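Ticket: Quote review, second set of hand-held grippers
Queue: Equipment planning, Hutley site
Status: Open, waiting on vendor
Opened: Dec 5, 2020

Problem as reported

Purchasing wants a yes or no on the Kinnunen quote before the March budget closes. The quote is for 4 more pairs of hand-held grippers plus a support plan at 2000 a year. I can't give a yes. The pairs we already have lose tracking often enough that I don't know what we would be paying to support.

Checked so far

Restarted the tracking software on both machines. No change.

Printed new marker cubes from the vendor's file and swapped them in. Dropouts went down for a day and came back. The vendor calls this "resolved by replacement." I don't.

Asked Kinnunen for the cable part number. They sent the brochure again.

Compared with the Konico quote. It is cheaper per pair but leaves out cables, spare jaws and shipping, so it may well end up in the same place. I've asked for a full price and have nothing yet.

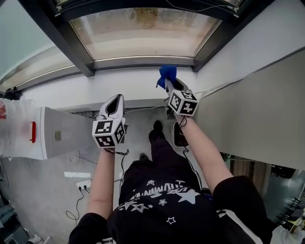
The support plan covers "normal wear," and I want that in writing before any money moves. Kinnunen's phone rep told me cables are consumables and cubes are accessories, so neither counts. Take those out and I'm not sure what is left to wear. Each gripper has a black cable hanging off it, one of them trailing down along the operator's forearm, and that is with nothing heavier than a crumpled blue cloth in the jaws for the window job. If the cables aren't covered, we need a spares line of our own, and the quote stops looking like a bargain.

Vendor reply (pasted)

"Intermittent marker loss is usually related to lighting or operator handling. We suggest 8 hours of refresher training, available at the standard rate."

My comment: they haven't seen our lighting or our operators. Training is a separate charge and I'm not adding it to fix a fault they haven't found.

Fliltby site says they have the same dropouts and bought the plan anyway. They have logged 9 calls against it. I asked how many ended in a free part and am still waiting for an answer.

Planning notes

Do not order all the pairs at once. If we have to spend before March, one pair and a box of cables, no plan.

Ask for a loaner on the same terms Fliltby got — if they really got one.

Hold the plan money in the general line until the coverage list arrives.

Next action: Kinnunen to send the written coverage list and the cable price. Ticket stays open until both are attached.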